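Minutes of the toy and storage swap planning get-together, April

Held in the back room, 7 pm start (more like quarter past, my fault, I had the key).

Present: Dong-geon Heo, Kyung-tae Maeng, Ye-ji Yeo, Hye-jin Ra, and me, In-ho Seo, taking notes.

Last month's minutes

Everyone had read them except Kyung-tae, who read them on the spot while the kettle boiled. One correction - the hall hire is $32, and I'd written $23. Fixed now. Accepted.

Table layout

We've gone with kraft paper and blue tape for the swap tables. Dong-geon was keen on tablecloths again, but Hye-jin pointed out that paper can go straight in the recycling and you can write on it in texta, so that was that. The idea is that small things get a square each and bigger things can sit across the lines if they need to. I was a bit worried it'd look like a giant noughts and crosses board, but I've come around to it. The colour of the tape got more discussion than it deserved. Blue stays.

Storage boxes

We talked for ages about the white box with the wooden base. Ye-ji loves it and wants it up the front where people will see it first. Kyung-tae reckons it belongs with the kitchen things, and I can see his point, I'd keep bread in it myself! In the end we agreed it goes on the household table, lid on, with a card beside it saying people are welcome to lift the lid and have a look.

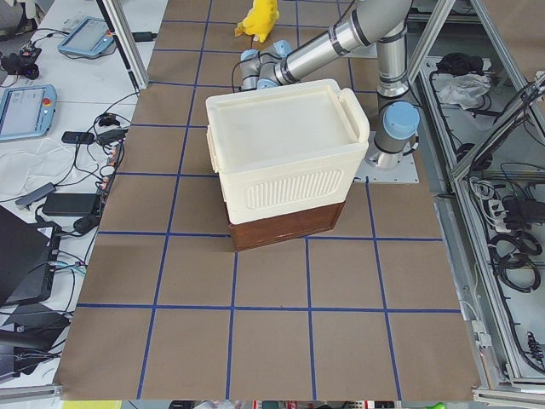
The storage box on the taped-up table.

Hye-jin asked whether we should take boxes without lids. After a bit of back and forth we said yes, as long as they're clean and not cracked. Dong-geon will add a line to the flyer, which is going to the printer at Rollamico once the spelling's been checked by someone other than me.

Soft toys

This is the big one, as always. Last swap we ended the day with a garbage bag full of bears, and I had them in my garage until Christmas. So this time there's a limit for each family, and we settled on up to 11 toys, which still sounds like heaps to me but I was outvoted. Everything has to be washed before it comes in. Ye-ji will bring the sorting tub and the lint rollers.

We also agreed that toys should be stood up with a bit of space between them, facing whoever's walking past. Piled in a tub they look sad and the kids only ever grab what's on top. The yellow ducky one is my favourite so far, with its little white tummy, and I've been told very firmly that I can't reserve it before the doors open. Rules are rules, I suppose.

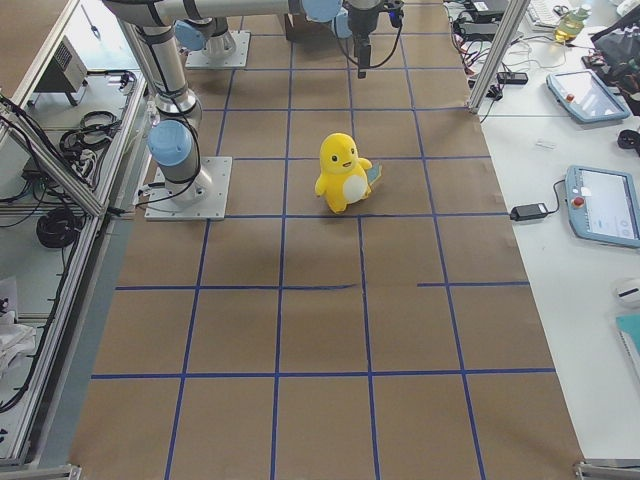 Hye-jin Ra: Could we please have a separate spot for baby toys this time? I had two mums ask me last year which ones were okay for under-threes and I didn't have a clue. I'm happy to go through them the night before and check the eyes and seams, if somebody else does the puzzles.

All in favour. Kyung-tae is doing the puzzles and has asked for company.

Money

We've got $100 left in the tin before the hall hire comes out. Dong-geon wants to spend $19 of the rest on tape and paper. Fine by everyone.

Other bits

Ye-ji to ask the Yeon bakery about day-old buns for morning tea.
I'm to get a second key cut.
Kyung-tae to bring back the trolley, please.

Finished at ten to nine. Next catch-up is at Hye-jin's place, same time, bring a mug.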